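Planning software and the carton problem

I have sat through enough planner demos to be wary of the word "solved". The version usually shown is a block on a bare bench, nicely lit, with a clear path to it from every side. Then you put a closed carton on the edge of a table, at an angle, with an open box waiting next to it, and the planner thinks for a while and hands back a path that goes through the cardboard.

We have been using Clomitz for the arm motion and Faltex for perception since January. Both are decent tools. My complaint is with the bit between them, where one program's idea of a box becomes another program's idea of an obstacle.

Faltex gives you a cuboid. Lovely, if the carton is standing square. Once it tips, the cuboid swells to cover the whole tilted shape, and the planner treats a good deal of empty air as solid. You can shrink the margin, and everyone does, and after that you are trusting a number somebody typed in on a bad afternoon. Ours was 9 mm. I typed it.
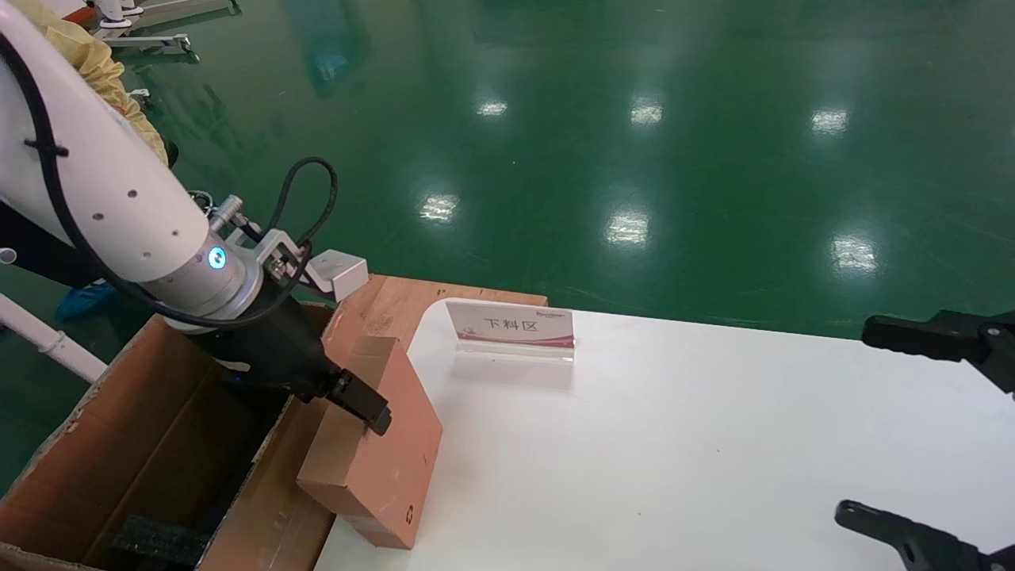

What the planner doesn't know

Contact is the other trouble. Clomitz sorts the world into things you must avoid and the one thing you are holding. A gripper pressing on the top edge of a carton is neither. So you switch off collision checking between the fingers and that object, do the push, and switch it back on, and for those few seconds the clever software has its eyes shut. I have read the manual's chapter on "permitted contact" twice and that is all it amounts to.

Open flaps are worse. A box with its flaps folded out has no sensible cuboid at all. Model the flaps as rigid and the arm can't get in; leave them out and you are hoping they bend.

The wrist camera was meant to help with this. It does give you a close view, along with a great deal of your own gripper. Masking the fingers out is easy enough on paper (you know where the joints are), but the mask has to match the image in time, and ours lagged by 120 ms until we stopped trusting the default timestamps.
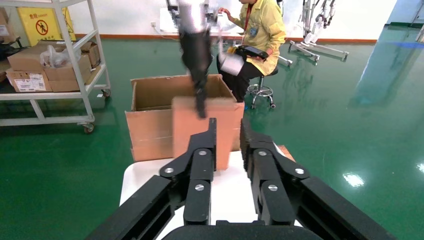 Mathias
Controls engineer and reluctant blogger

I also tried Gerkex, which promises to learn the margins for you. It wanted 90 recorded runs before it would suggest anything, and then suggested a figure very close to the one I had guessed. Make of that what you like. I'd want to see it on a different size of carton before paying for a licence.

For now we keep the cuboid, split the open box into five thin walls, and leave the flaps out. The logs show me which checks were off and when, which I'd take over a confident green tick. Next job is getting the second arm into the same planning scene, as at present each one treats the other as a slow-moving piece of furniture.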